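Notes > Workroom > Blue tape on the table

The big table in the back room has been a problem since October. Everything gets put down on it and nothing gets put back. I would start the evening looking for the ruler and end it having moved the same pile from one side to the other.

Mi-kyung Baek came by from Cilldale and said her old workplace used to mark out its benches with tape, so each job had its own spot. I had most of a roll of blue tape in the drawer already, so I tried it.

I cleared the table and wiped it down first. The top is brown and dull and shows every patch, and the tape won't hold if there's dust on it. Then I measured from the long edge, made small pencil marks, and ran the strips between them. It took 30 minutes, plus another 6 to pull up one strip that wandered badly and lay it again. The lines still aren't perfectly straight. I left them.

The cells are large on purpose. My first plan, drawn on the back of a Gurstead envelope, had small squares, and almost nothing I own would have fit in one. A bigger rectangle will take a bowl or a box lid with space left over for a hand.

My rule is one thing to a cell, and anything small goes in a bowl first. Small things roll, or they get pushed under paper and I find them two weeks later.

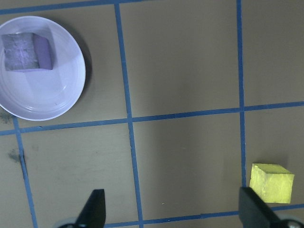
The white bowl in its corner, with the purple cube in it.

I've kept to it for two weeks now. The far end, where the mail lands, is still bad. I may give the mail a cell of its own or just move it to the hall.

One thing to watch is the tape itself. It is supposed to come up clean, but I don't know what it does to this finish if it stays down for months. I plan to lift a short piece on 15th March and check underneath before I decide whether to leave the rest.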